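3.2 Collecting Demonstrations by Remote Control

All demonstrations in this work come from people driving the arms by hand controller or by moving a real arm directly. We used no scripted motions and no planner output in the training set. This section explains how the two ways of teaching were set up, what was recorded, and which recordings were kept.

Hand guiding. In the first setup the operator stands next to a real arm, switches it to gravity compensation, and pushes it through the task. Joint angles and gripper commands are stored as the arm moves. Operators learned this quickly. Its weak point is that the operator's own body gets in the way of the cameras, and the forces felt at the wrist are a mix of contact with the part and contact with the hand. We therefore replay every hand-guided recording once without the operator, and only the replay is used for training. A replay that does not end in the same goal state as the original is dropped.

Hand guiding also works poorly when both arms have to move together. One person can hold two wrists, but not while also pressing two gripper buttons and watching the part. Most operators ended up moving one arm, parking it, and then moving the other. The policies trained on these recordings copied the habit and waited for long periods with one arm still.

Remote control. In the second setup the operator sits at the Veltero station, which has a handheld controller for each arm and a screen. The pose of each controller is mapped to the pose of the matching gripper, scaled down by a factor of 2 when the operator holds the side button. Letting go of the trigger freezes the arm, so that the operator can bring a hand back to a comfortable position and go on from there. The same station drives either the real workcell at Endale or its simulated copy, and the operator uses the same controls for both.

We collected most of the two-arm data in simulation. Resetting a scene takes one key press, a dropped part costs nothing, and several stations can be run at the same time without sharing hardware. The price is that operators get no feel for contact. On the real cell the controllers vibrate in proportion to the measured wrist force – in simulation the contact forces were too noisy for this to be useful, and we turned the vibration off. Operators made up for it by slowing down near the part.

Operator training. Each of the 18 operators began with a practice session on block stacking, which is not part of the evaluation. They moved on once they could finish the stack without a reset. After that they were given a written goal for each task and a list of states that counted as failure, but no instructions on how to move. We wanted the recordings to show the range of ways in which people solve the task. Some operators brought one arm in well before the other, and some kept both over the work the whole time. We did not label these styles, and the policy is not told which operator it is learning from.

What was recorded. Each recording holds joint positions and velocities for both arms, the commanded gripper poses, the gripper opening, and the camera streams. The raw controller poses are stored as well, even though the policy never sees them. They turned out to be useful later for finding stretches in which the operator was repositioning a hand with the trigger released. Those stretches contain no motion of the arm, and leaving them in taught early policies to stop at random points. We now cut them out before training.
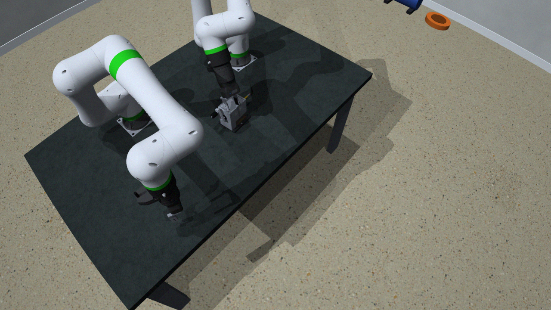
Figure 4. Two-arm workcell in simulation, with the far gripper over the gray device at the center of the table.

Camera placement had a larger effect than we expected. With a single overview camera, the fingers are often hidden behind the wrist at the moment that matters most, and operators asked for a second view early on. We added a camera on each wrist and let the operator switch views with a thumb button. The policy receives all of the views at every step, whichever one was on the operator's screen.

Filtering. The full collection has 3435 recordings across the two setups. A recording was removed if the task goal was not reached, if any joint reached its limit, or if the arms touched each other. Recordings in which the operator missed a grasp and then recovered were kept. In an early test with the Predier policy, taking these recoveries out made the success rate on the training tasks slightly higher and the success rate from shifted starting positions much lower. We take this to mean that the recoveries cover states that a clean demonstration never visits.

We held out 902 of the recordings for validation. The split was made by operator, so that no person appears on both sides. A random split gave validation losses that looked much better and told us very little, as the policy had already seen the same person do the same task many times.

Limits of the data. The operators were all employed at Trenport and most had used a game controller before. We do not know how far the training times would carry over to other groups. The simulated arms also follow commands more closely than the real ones, which lag at high speed. To reduce the gap we passed the simulated commands through a low-pass filter fitted to the real arm's step response. Operators noticed the filter when it was first switched on and described the arms as heavy, but their completion rates did not change within the sessions that followed.

Section 3.3 describes how the recordings from the two setups were brought to a common time step and action format.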